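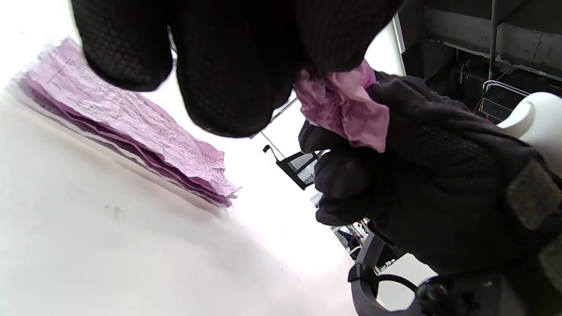 Four of us, one van and a very long night in Zakthorpe

25/06/2018

So my sister turned 40 and I got put in charge of transportation, probably because I was the only one who answered the group text. I had never booked a party van in my life! I figured you called a number, gave them an address and climbed in. Well.

First place I tried was Bullodix. Nice website, lots of purple lights, and they wanted $1021 for the evening (for four people!). I said I'd think about it and hung up pretty fast. Then a coworker told me to try Druris, which is a much smaller outfit, and they had a van free for way less as long as we were done by 2 in the morning. Fine by me - I'm usually asleep by ten.

Our driver was Idrisa Lyimo and I can't say enough good things about him. He texted when he was on his way, he knew which end of Sundqvist Street was closed for the street fair, and he let my sister pick the music all night, even when she played the same song on the way to dinner and again on the way back. He also waited 53 minutes outside the second bar while we looked for her phone. It was in her coat.

A couple of things I'd do differently. I'd ask about the waiting fee up front, because we did get charged for that phone business (fair enough, I guess). I'd also get everybody's home address before the night starts. Trying to get a street name out of my cousin at 1:30 in the morning was no fun, and she kept giving us her old apartment.

But we all got dropped at our own front doors and not one of us had to stay sober and drive, so I'm calling it money well spent. My other sister has a birthday in August and she's already dropping hints. I saved the number for Druris in my phone, and I'm asking for Idrisa again if he's working that night.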